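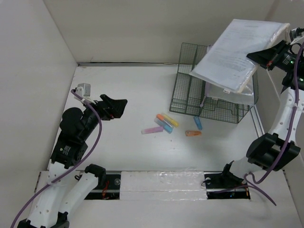
House rules for recording on the two-arm tables

Hi, I'm Pierina, and I look after this README. It goes with the Parisi desk-tidying set and covers how we run the tables, what counts as a good recording, and what gets thrown out. The last big rewrite was September 9, 2022, after Tullio and I finally sat down and argued through the leftovers from July. If you only need the file layout, skip to the end.

Before you start

Check both arms through their full reach with the table bare. Cables get one tie on the upper link, and you want enough slack that the wrist can turn all the way without tugging. Too much slack is bad too – a loop that drops into the basket will ruin your afternoon. Wipe the table. Pens leave specks and I'd love fewer of them!

Set out the small things (highlighters and so on) where both grippers can get at them. Don't line them up. Real desks are messy and we want clusters, pens touching, pens at odd angles.

While you're recording

Keep your hands out of the enclosure whenever the motors are on. I don't care how small the nudge is. If a pen rolls somewhere silly, stop, power down, fix it, and start a new take.

One arm carries at a time. If the right arm has a folder over the basket, the left one waits up off the table with its gripper empty until the folder is let go. Cosimo wanted to allow both moving at once, and we may get there, but the plastic sleeves slide around a lot and I'd like to see fewer bumps first.

Folders go in last if you can manage it. They cover up whatever is under them, and then the labelers (hi Cinzia) have to guess what's at the bottom of the basket.

No take longer than 60 seconds. Five-second pause at the end with both arms still, please.

What we throw out

Anything where a hand shows up mid-take. Anything where a gripper pushes down on the tabletop hard enough to trip the force limit. Dropped items are fine! Keep those, mark them "drop" and move on. We lost a bunch of useful takes early on because people were deleting their fumbles.

Paper rules

Only dummy pages in the folders. Nothing with a name, an address or a grade on it, even if you think it's too blurry to read. Ashraful checks the stack before it goes to Trekcombe.

Known gaps

Shiny plastic throws glare and the depth readings get holes in them. We haven't patched these. There are 11 takes with a bad clock on the left arm, listed in bad_clock.txt.

Files

takes/ has one folder per recording
notes/ has the operator's comments, spelling and all
rules_v2.txt is the short version of this page for taping to the wall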